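The Ferry Letter

The letter came to the bakery on a Tuesday, tucked in between the flour bill and a flyer for cheap tires, and Despina Dinu very nearly threw it out with the flyer. It was only the stamp that stopped her – a little green heron, the kind they used to sell at the post office in Brurnport when she was a girl and the ferry still ran.

She put it in her apron pocket and went back to her buns, because there were people waiting, and people waiting for buns in Pultcombe are not patient people. Mr. Pîrvu wanted his usual seeded loaf and a long talk about his knee. The twins from the hardware store wanted whatever was biggest. By the time the bell over the door had gone quiet it was past two, and her feet ached, and she sat down on the upturned crate by the back step and opened the envelope with a butter knife.

"Dear Despina," it said, "October 22, 2024. You will not remember me, but I remember you, and I still have your shoe."

She laughed so loud that Sakura, the bakery cat, got up from the warm spot by the wall and left in a huff.

But of course she remembered. She had been nine, traveling over to see her grandmother with a basket of plums and a pair of red shoes a full size too large, and somewhere in the middle of the crossing she had leaned over the rail to look for seals and one of the shoes had simply gone. It didn't go into the water, though. It went down onto the lower deck and landed in the lap of a boy who was eating a cheese sandwich, and he had looked up at her with such an injured expression that she ran and hid behind the lifeboats until they docked. She walked the whole hill to her grandmother's house with one foot bare, and told everybody a seal had taken it. She had told it that way for so many years, to her sisters and her husband and later on to her own children, that she had come to half believe in the seal.

The boy was a man of sixty-something now, he wrote, and clearing out his mother's attic, and there it was in a hatbox, red as ever. He had asked after her at the old ticket office, which sells ice cream these days, and the woman there had a cousin who knew a Dinu who baked. Would she like it back? He could mail it. Or, if she ever felt like the drive, there was a bench by the harbor that got the sun until four.
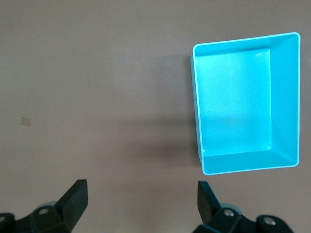

Despina read it through again, slower, and then a third time for the pleasure of it. She thought about her grandmother, who had never once questioned the seal, and who had gone out the very next morning and bought her a pair of brown lace-ups with room for a thick sock.

It was 20 miles to Brurnport by the coast road. She hadn't driven it since March, and then only for a funeral, in the rain, with her mind on other things. She found a pencil behind the register and turned over the flour bill.

"Dear sir," she wrote, and crossed it out, because you can't call a man sir when he has kept your shoe for half a century. She tried again. "Dear boy with the sandwich, I owe you an apology and very likely a lunch. I close early on Saturdays. Do you still like cheese?"

Then she went to look for a stamp, and for the cat.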